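Open day at the Priltau reception centre

The operator, Hilar, invited neighbours and advice groups to look round Priltau in May, a few weeks before the place takes its full number. I went with Piyumi Nanayakkara from our legal advice group. We were given 3 hours and a printed route.

The centre is meant to hold 400 people. The manager spoke of "short stays" and put the average at 6 weeks. Piyumi asked what happens to those whose appeals drag on, as most of our clients' do. We were told each case is looked at on its merits, a phrase I heard four times before lunch.

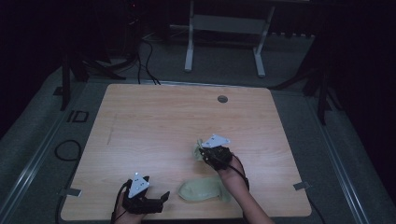

Jallora Bulletin, No. 101, page 6

Legal advice will be offered on one morning a week. Zewditu Moges, who spent almost a year in the older centre at Alvarado, asked whether residents could pick their own lawyer. They can, if they pay the bus fare into town. The weekly allowance does not stretch to that more than once.

The rooms were clean and the staff polite, and I have no quarrel with either. But work permits were not on the route, nor was the question of who decides on transfers. Hilar has promised written answers. We are still waiting for the ones it promised us about Alvarado.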